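Home | About the Fund | Grants | Reports | News | Contact

Returning to Work After Caring: progress report to the Arnach Fund

22/09/2022

Dear Tamás,

Thank you for your patience over the winter, and for letting us move this report back a few weeks so that we could include the second intake. I think you'll find it was worth the wait, although there are one or two places where we're behind and I'd sooner tell you about them now.

You'll remember that the program helps people who have spent years looking after a parent, partner or child get back into paid work, and helps employers organise jobs that suit them. When we began in March we had one employer signed up, Sinitent, and a fair bit of goodwill from others who wanted to see how it went first. We now have six. Gindine came on board soon after Sinitent, and Begović followed once their personnel manager, Sándor Bárány, had sat in on one of our information mornings and stayed right through to the sandwiches.

Across the two intakes we have placed 28 people in paid roles. Most are part time, between school hours or on short shifts, and that is what they asked for. A few have already picked up extra hours, and one participant has moved from the front counter into payroll, where she worked fifteen years ago and where she tells me the software has changed but the arguments over leave balances haven't.
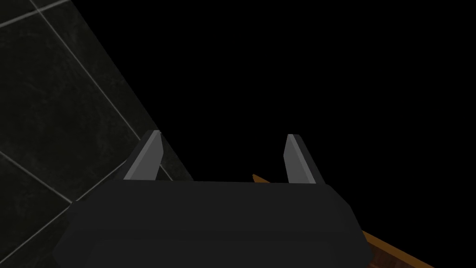 Reading time: 3 minutes

The part of the program that has surprised us most is the buddy arrangement. We had written it into the original proposal as a small thing, a friendly face for the first fortnight, and budgeted for it accordingly. Participants keep telling us it mattered more than the résumé workshops – and I say that as the person who runs the résumé workshops! Saulius Lill, who looks after the buddies for us, has asked employers to stretch it to a full three months. Sinitent and Gindine have agreed. Begović would like to wait until their busy season is over, and I think that's fair enough.

Buddies are now paid for their time, and across all the employers they have recorded 1,062 hours to the end of August. We had allowed for fewer, so you will see in the attached statement that this line is overspent. We've covered it from the travel line, where we've saved by holding the refresher sessions at the employers' own sites. I would be grateful if you could confirm in writing that you're happy with that shift.

Now to what has gone slowly. The supervisors' training was meant to be finished by the end of July, and we are only a little over halfway through. Rosters were the main trouble, and then our trainer, Julián Ortuño, was laid up for a month with his back. He is well again and has booked the remaining sessions for October and November. We have also had less luck than we'd hoped with night-shift employers, and I'm not sure that the model suits them as it stands. Chang-ho Kwak is talking to two of them about a shorter version, and I'll let you know how he goes.

The carers' leave guide went out to employers in draft and came back covered in very useful scribbles. The main request was for plain wording on what a supervisor can and can't ask when somebody needs to leave early for a hospital appointment. We've rewritten that section twice and it's now with a lawyer. Printing will cost $3,008, as quoted, and I'd like to hold off until the wording is settled.

Over the coming quarter we plan to finish the supervisors' sessions, take in a third and slightly smaller group, and go back to everyone from the first intake for a proper chat about how they're faring. You'd be very welcome at any of it – the next information morning is at Gindine, and there will be sandwiches again.

With warm thanks from all of us on the program team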